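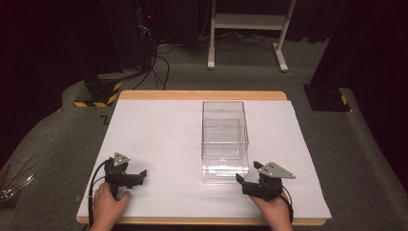 Estación de captura con dos pinzas de mano y una caja acrílica transparente sobre tablero blanco.

Inicio · Datos · Herramientas · Registro de cambios · Contacto

Tiempo de lectura: 3 min

# skutport-transparentes

Conjunto de demostraciones bimanuales con objetos transparentes y código para convertirlas en trayectorias de entrenamiento. Mantenedor: Florian Vasseur. Revisión de anotaciones: Roy Hollis.

Versión de los datos: 12/11/25

## Contenido

- 186 episodios válidos, grabados en la sala Hulme.
- 19 episodios descartados, en `rechazados/`, con el motivo en `motivo.txt`.
- Vídeo desde la cabeza, pose de cada pinza y apertura de las mordazas.
- Sin mapas de profundidad. Las paredes de acrílico devuelven valores espurios y se decidió no publicarlos.

El operador sostiene una pinza negra en cada mano, ambas cableadas. Cada pinza lleva encima una placa triangular gris perforada. El objeto se coloca sobre el tablero blanco mate.

## Estructura

```
datos/
 ep_XXX/
 cabeza.mp4
 pinza_izq.csv
 pinza_der.csv
 meta.yaml
rechazados/
herramientas/
```

Los CSV van a 100 Hz. Columnas: `t`, `x`, `y`, `z`, `qx`, `qy`, `qz`, `qw`, `apertura`. Posición en metros, cuaternión con la parte escalar al final, apertura normalizada entre 0 y 1. El origen es la esquina izquierda del tablero más próxima al operador.

## Uso

```
pip install -e .
skutport convertir datos/ --salida zarr/
skutport revisar zarr/ --episodio 123
```

`convertir` remuestrea las poses a los instantes del vídeo, con interpolación lineal en posición y esférica en orientación. `revisar` proyecta las trayectorias sobre el vídeo de cabeza. Si la proyección aparece desplazada de forma constante, hay que comprobar la calibración extrínseca en `meta.yaml` antes de tocar los CSV.

## Limitaciones

- Los bordes de la caja se detectan sobre todo por los reflejos. Un segmentador entrenado solo con estos datos rinde mal al cambiar la iluminación.
- Con compartimentos apilados, la junta horizontal se confunde con el borde superior. La etiqueta `junta` existe desde la versión de febrero; los episodios anteriores no la tienen.
- Fondo casi constante: cortinas oscuras y moqueta gris. Conviene aplicar aumento de fondo.
- Fuerza de contacto no registrada.

## Pendiente

- Portar el lector a Filuvthorpe 2.
- Unificar los nombres de tarea con los del repositorio Heltden.
- Reetiquetar `junta` en los episodios antiguos (Hollis).

Errores de anotación: abrir una incidencia con el número de episodio y el instante en segundos.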